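Sorting the plastic cutlery

Tuesday was given over to the plastic cutlery, which had been living in one drawer since the Bikstead house was let. The method is simple. Two rectangular baskets go on the table, long sides touching, one pale and one dark green. Everything comes out, gets looked at and goes back by type.

The table matters more than I expected. The finish is smooth enough that a fork laid flat is hard to pick up, and the handle end is the better place to get hold of it. Fine scratches show when the light is low. I have 2 coats of Flillance oil put by for November.

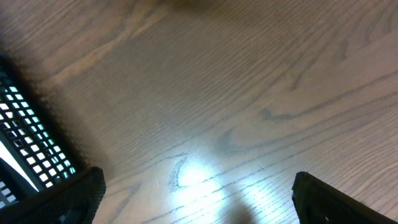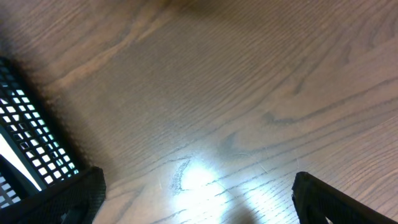
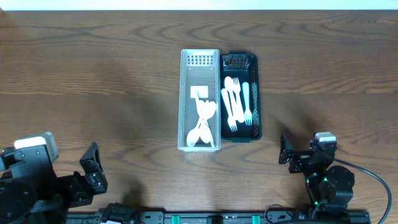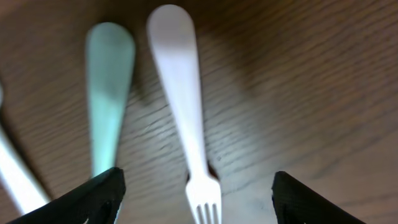 The table and the cutlery, August 2021. Baskets in the third picture.

Forks and spoons had got mixed in the dark basket, so the split by type still needs another pass. Spoons nest if they all face the same way and take up far more room if they cross. Armindo Peixoto suggested a divider cut from 3 mm card. I have yet to try it.

Spare baskets are on order from Plenen. The drawer itself measures 349 mm inside, so I need to check the length before they arrive.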